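Two versions of the same Gormont album, which one is the original mix?

Posted in Heavy & Progressive, Records and Pressings

I have two copies of the second Gormont album, Testau, and they don't sound alike. One is the CD I bought when I was in school. The other is a vinyl copy I picked up used last month. The track list is the same on both sleeves, but the third song on side two fades out early on the vinyl, and the spoken part before the last song is missing completely. On the CD that part is the narrator reading the letter, and without it the story makes no sense to me.

The drums are different too. On the CD they are big and have a lot of echo. On the vinyl they are dry and the bass guitar is much louder.

I always thought the CD was the album as it came out. Now I'm wondering if I grew up with some later remix. The CD has no year on the disc, only on the back of the booklet, and that is the year the album was recorded, so it doesn't help. The vinyl has a plain inner sleeve and no lyrics. The label on both is Limedberg.

Does anyone know which is the original, and is there one version that has the full story on it? I would also like to know if the singer who left did the vocals again for either of them. He sounds a little different on the chorus of the title song, but that could be the mix.

Matrix number on the vinyl ends in a 2 if that matters.

perrin_side_b

The vinyl is the original mix. Your CD is the remix.

The band was never happy with how the first pressing sounded. They had a short time in the studio and the label wanted it under a certain length per side, so the letter was left off and a couple of the endings were pulled back. When Limedberg put out the CD in 2000 they went back to the tapes and mixed the whole thing again, with the letter put back in and the songs at full length. The echo on the drums was added then. A lot of people who bought the record when it was new don't like it.

The booklet is confusing because it only gives the recording year. Look at the very small print under the bar code on the tray card. If there is a line that says "mixed from the original reels" you have the remix. As far as I know there was never a CD of the first mix, so if your disc has the letter on it, it can't be anything else.

On the vocals, no, they were not sung again. What you are hearing on the title song is the double. He sang the chorus twice and on the vinyl both are at the same level. On the CD the second one is pushed way down, so it sounds like one man instead of two. If you play the vinyl and turn the balance all the way to one side you can hear it clearly.

The 2 at the end of the matrix only means it was the second cut of that side. It is the same mix as the first cut. Some sellers ask more for the first cut but I have owned both and I can't hear a difference worth paying for.

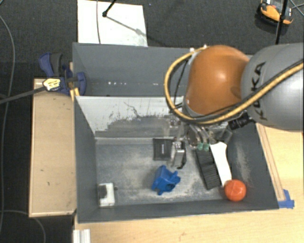
Last edited by perrin_side_b on 29 Feb 2024. Reason: fixed the part about the matrix number

One more thing, about the full story. Neither version has all of it. The tour program had a printed scene that was supposed to sit between the first and second songs, where the brother comes back to the town and finds the house sold. It was never recorded as far as anyone has been able to show. Once you have read it, the second song is easier to follow, as the "you" in the verses is the brother and the father is already gone by then.

The order of the songs is also a little off from the story. The last song on side one takes place after the first song on side two. They were switched to even out the length of the sides, and the CD kept the same order even though it didn't need to. If you want to hear it the way it was written, swap those and leave everything else alone. I have it set up that way on my computer and it works well, except that the segue into the instrumental is lost and you get a hard cut.

If you only want to keep one, keep the CD for the story and the vinyl for the sound. I play the vinyl more. The bass on the instrumental is buried on the remix and it's the best playing on the record.

tapehead31

Mine is the cassette and it has the letter on it but the drums are dry. So that's a third version? It was a club copy I think. The case is cracked and there isn't much printed on the card. It runs long on one side and there are 4 songs on the other with a lot of blank tape at the end.

I never liked the narrator much to be honest, he talks over the guitar. The first album is better anyway.

oldmarshall

To add to the first reply, the cassette with the letter is real. It was made from an earlier tape, before the sides were trimmed for vinyl, and it's the closest thing to what the band handed in. The sound is poor on most copies because it was copied fast and on cheap tape. If you find a clean one it is worth having.

Limedberg said in March of last year that they were looking at a new edition with the first mix on one disc and the letter in its proper place. I haven't seen anything since then, no date and no track list. I would wait before paying a lot for any of these.

Check your vinyl for a small dent in the paper label on side two, near the hole. A batch was pressed off center and that side has a slow waver in the pitch, which you will notice most on the piano in the last song. It could also be why the singer sounds different to you, although the double vocal is more likely.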